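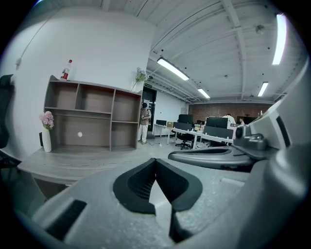

Could the flowers please stay, whatever else goes? That was the first comment to come back when we asked the Girach office what they thought of the new shelving, and it was followed by a slightly longer one from the same person, who said that the old filing cabinets had made the place feel like a dentist's back room and that she would happily never see another suspension file as long as she lived.

So the flowers are staying! We've got white ones in a glass vase on top of the unit and a bunch of pink ones in the tall white vase on the desk beside it, and I think they do more for the room than anything I put on the original spec.

Where we've got to

You'll remember from my March note that the grant from the Usmani fund covers the fitting out of the shared office at Girach, and that I was fretting about storage. I'm fretting less now. The desk-top unit we settled on has six open compartments in two rows of three, in a grey-brown that sits nicely enough with the light grey wood grain of the desks. I left it empty on purpose. If I'd let people loose on it straight away it would have been full of takeaway menus and dead batteries by lunchtime (I speak from experience, we did exactly that at Sudum and it took me months to get the shelves back).

The idea is one compartment per working group, with the sixth kept for post. I've drafted some labels, but two of the groups want to swap places and one wants to change its name first, so I'm holding off on printing.

The desks are in. The black mesh chairs are a big improvement on the old ones, which had a habit of sinking while you were on the phone. Triseo supplied the lot and were very patient with me about delivery times, considering how often I changed my mind.

Money

The furniture order came in 113 pounds under what we'd allowed, mostly down to choosing the open unit over the one with doors. I'd like to put 100 of that towards a second matching unit for another desk, if you're happy with that. It isn't in the budget you approved so I haven't ordered anything, but the price is only held until the end of the month and a quick yes by email would do me fine.

The one overspend is on small bits and pieces: hooks, drawer dividers, a decent stepladder. That line stands at 213 pounds, a fair way past where I wanted it. The stepladder is the guilty party. With a ceiling as high as ours I wasn't going to ask anybody to stand on a chair to change a tube.

Still to do

The white cable running across the wall above the shelving needs clipping up properly. It's thin and most people don't notice it, but I do, every single morning, and it goes across at a slant that drives me up the wall as well. I've asked for it to be run along the edge of the beams and down in the corner.

Lighting is the thing I'd most like your view on. The long tubes are bright, and with white walls and white beams there's a lot of light bouncing about. Some people love it. Others find it a bit much by four o'clock and have asked about desk lamps with the overheads turned down at that end. I've got a quote coming for separate switches, and I'll send it over when it lands, but please don't feel you have to decide anything before then.

Moving in properly

We have 7 people down for desks so far, and I'm told two more are thinking it over. Everyone has been asked to bring one box and no more. I've already had a query about how big a box can be before it stops being a box, so I may have to put that in writing.

I'll get the groups to fill their compartments once the labels are sorted, then send you the final figures with the receipts. If you fancy coming to see it before then, mornings are best, and the kettle is by the door.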